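Can a machine tidy your desk yet? A talk with Ayman Ouazzani

Last updated: October 20, 2018

Ayman Ouazzani gets asked the same thing at every family dinner: when is the robot coming to do the dishes? He laughs when he tells me this, and then he answers the question properly, with the salt shaker and two forks standing in for the hardware. I like him right away.

He runs the small-objects work at Clirombridge, a shop of seven people who want machines to handle the fiddly jobs, the ones at home and the ones behind a store counter. Sorting, putting away, picking one thing out of a pile of nearly the same thing. "People think the big jobs are the hard ones," he says. "Lifting a crate is fine, we've had that for years. Ask for one earring back out of a drawer and you'll wait all afternoon."

So how far along are they? Ouazzani pulls out a notebook (a paper one!) and reads me a figure from August. Out of 400 tries at picking up a small item and setting it down in the right spot, their machine, Bundo, managed 171 with no help at all. He seems delighted with it. "Last year I wouldn't have shown you that page."

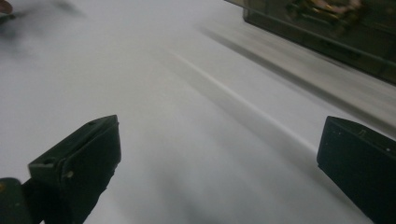
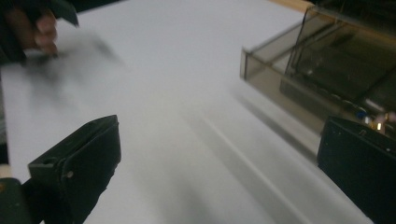
Small things are where our talk keeps landing, and Ouazzani can go on about them happily for an hour. Grip is only part of the trouble, he says. A machine has to find the thing first, and homes are full of stuff that is hard to see well. He brings up tinted plastic, like the smoky brown box on the white table, with the little gold-colored pieces and the spot of blue near its corner. "You and I see a box and we see what's shiny, and we know which is which. To a camera it can all be one brown smear with a sparkle in it." Then there is the white table itself, pale and smooth, with hardly anything on it for a camera to get its bearings from. He loves this kind of problem - you can hear it, he talks faster.

I ask what he would trust a machine with today. Socks, he says, if they're dry and you don't care about pairs. Blocks into a bin. Spoons, mostly. He would not hand it a necklace chain. "A chain is a different shape every time you touch it. My daughter can untangle one while watching TV, and I have a whole team that can't."

On the shop floor he is more hopeful. Brornier, a store that sells beads and buttons by the scoop, has let Clirombridge try Bundo on restocking after closing. The trays are always in the same place and the lights never change, and that helps a lot. It is still slow. A clerk does a tray in the time it takes Bundo to do one corner, and the clerk also notices when a button is cracked.

"But it did five trays in a row one night," he says, holding up his hand with the fingers spread. "Five! We stood there like parents at a school play."

And the dishes? He thinks for a while. Plates and mugs he can picture, in a kitchen that somebody has set up with the machine in mind. The pan with burned rice in it he can't picture at all, and he says his own family has been told so. They asked again the next week.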